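4.3 Repeating the Tunberg grasp-hold test

Read this section before you quote any number from the Tunberg write-up. The write-up reports 1,141 trials and a hold rate that looks very good. We could match it only under conditions the write-up barely mentions. Follow the steps as given and you will get a figure you can defend, though probably a lower one.

Before you start

You need the arm set up as in section 3, the bottle, two paper cups, and colored tape for the table marks. Have the Pisinov logger running and its clock checked against the arm controller.

1. Put the cups at the back of the table, side by side.
2. Stand the bottle on its start mark with the cap on tight.
3. Send the arm to its home pose and wait for the logger to show a steady reading.
4. Run the grasp script. Do not touch the bottle or nudge the table.
5. Let the gripper close low on the bottle and hold it for 20 seconds.
6. Write down the result before you reset. "Held" means the bottle stayed in the fingers for the whole time. A slip that the gripper recovered from goes down as "slipped."
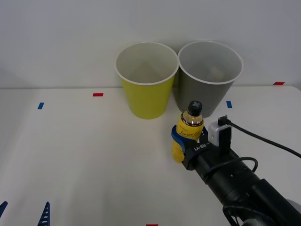 Figure 4-2. RB-Y1 gripper closed near the base of the bottle, cups behind.

Note: A picture of a closed gripper tells you nothing about hold rate. Please don't send us stills as proof of a successful run. Send the log.

7. Move the bottle to the next start mark and repeat from step 3.
8. Stop at 271 trials, or sooner if the finger pads show wear. Record the reason for any early stop.

CAUTION: Check that cables are clear of the bottle's path before every run. A snagged cable can pull the wrist module out of line, and the script will not report it.

Counting the results

Tunberg dropped every trial in which the first approach missed. Their reasoning is that a miss is a vision fault and has no place in a grasp score. We don't accept this. A user who wants the bottle picked up does not care which part failed. Count misses as failures, and list them in their own column so others can redo the sum their way.

The Hutapea method fills in missing force readings by averaging the ones on either side. Leave this off. In our Stistthorpe runs it smoothed over short slips and turned them into holds.

Note: Tunberg's claim that the method carries over to "any household container" rests on one bottle shape. Treat it as untested. Results for cups, jars and boxes should be filed under section 4.5.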